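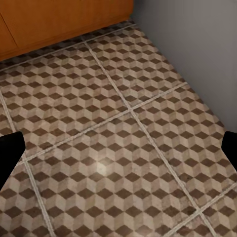 wrist cam, sim kitchen, cube floor

Search this board Go

drimau_dan
Depth net thinks those floor tiles are real steps. Planner then refuses to lower the wrist. 18 runs, 4 got down. Plain grey floor is fine. Anyone?

pearce70
Swap the texture, move on.

drimau_dan
No, want it to cope with teh pattern.

oddsock
Glare spot on the near tile wont help either. Randomise the lights and floors, retrain.

pearce70
Retrain for one daft floor? Fit a plane, clamp anything within 2 cm.

oddsock
Clamp hides thin objects tho.

drimau_dan
Trying the clamp first, sorry oddsock

Contact | © Brillidbridge Forums | Back to top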